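Griffiths Fund: Community Lunch Pilot
Progress report, second quarter, to the end of November

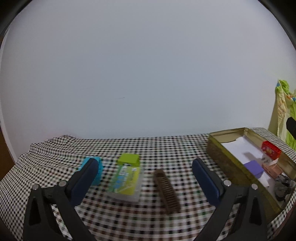

The pilot set out to show that a cheap weekly lunch would bring isolated older residents out of the house. We have now served 957 meals. I would ask the fund not to read too much into that figure, which is the one everybody quotes. It tells you how many plates went out. It says very little about who ate them, and from the sign-in sheets a good share went to people who already came to the hall for something else.

Attendance is best when the Beto minibus runs. In the 2 weeks it was off the road, we lost most of the people we are meant to be reaching. I take that as a sign that transport is doing the work and the menu much less, though my colleagues disagree.

The survey by Flikard came back with 60 replies. Most said they felt "more connected". The question was worded so that it would have been rude to say anything else, and it was handed out with the pudding. I have asked for a plainer version before we pay for a second round.

The Stoltodex booking system is still not working as sold. Bookings made by phone have to be typed in twice, and cancelled places stay on the list until someone clears them by hand. We have gone back to a paper diary for now and would prefer not to renew.

Spending is on budget apart from gas, which is over. We would like to move £2000 from publicity to the minibus. The leaflets have brought in hardly anyone new, as far as we can tell.

Next quarter we will record first-time visitors separately.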